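Two-finger or three-finger gripper for handling small spray bottles?

Asked in Grippers and End Effectors
26 July 2026

Hi everyone, and thanks in advance for reading all of this! I'm trying to pick a gripper for a small bench arm, and I keep going back and forth. The job is refilling little spray bottles from a larger one. The arm would hold the small bottle steady, pour, and then put the pump back on and screw it down. I have a Latoment parallel gripper (two flat fingers, rubber pads, opens to 90 mm) and I can borrow an Olbridge three-finger one until August.

So far the Latoment holds the bottles fine but tends to squash the thin ones, and it slips on the caps when it gets to the last bit of the turn. I haven't tried the Olbridge on anything wet yet. This is the job done by hand, the pouring and then the pink cap:
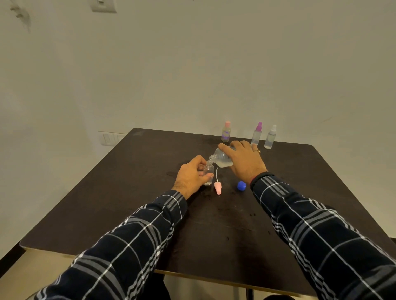
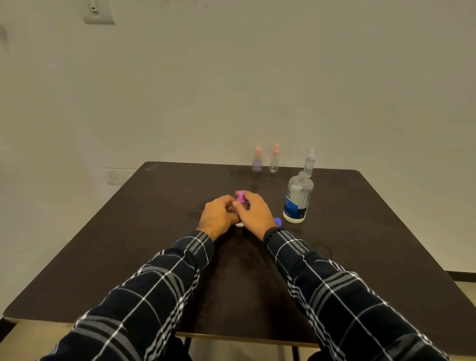

I only have one arm at the moment, so I was planning to put the small bottle in a clamp and let the gripper do everything else. Is that silly? And would you go for three fingers if the caps are the main headache? I'd love to hear from anybody who has tried both — even on something quite different, like jars or pill bottles.

Fongchan Saengthong

Answer 1 (accepted)

Hello Fongchan, what a nice little project! I went through nearly the same thing with sample bottles, so I hope some of this saves you an afternoon.

The clamp isn't silly at all, I'd keep it. Get one with a V-shaped jaw and line it with something soft. Then the gripper never has to touch the thin bottle, and your squashing problem mostly goes away.

For the caps I would go with three fingers. Two flat pads only meet a round cap along two lines, so when you turn the wrist it likes to roll out sideways. With my three-finger gripper (an Oei, I haven't used the Olbridge) I got 94 good closures out of a hundred, and almost 90 with the parallel one after I glued curved pads onto it. So if you can't keep the borrowed one, curved pads are a cheap way to get most of the way there.

Two more things. Turn the cap backward first until you feel the thread drop, then go forward, or you will cross-thread it sooner or later. And watch the dip tube on the pump! It needs to go into the neck straight, so give yourself plenty of height above the bottle before you come down.

Answer 2

Three fingers. Also wipe the pads between bottles, mine slid all over the place once they got damp.

Answer 3

I'm going to disagree a little, in a friendly way. Before buying anything I would check the controller. I spent weeks blaming my fingers when the trouble was that my Stirton controller closed at one fixed force, the same for everything. Once I could set a light grip for the bottle and a firm one for the cap, the plain parallel gripper was good enough for me.

Pouring is another matter. A half-full bottle shifts its weight as you tip it, and mine swung in the fingers whenever I gripped it up near the neck. Hold it lower and slow the last part of the tilt right down. I never did get the caps as tight as I can by hand, though, so if yours have to travel in a bag, test that part first.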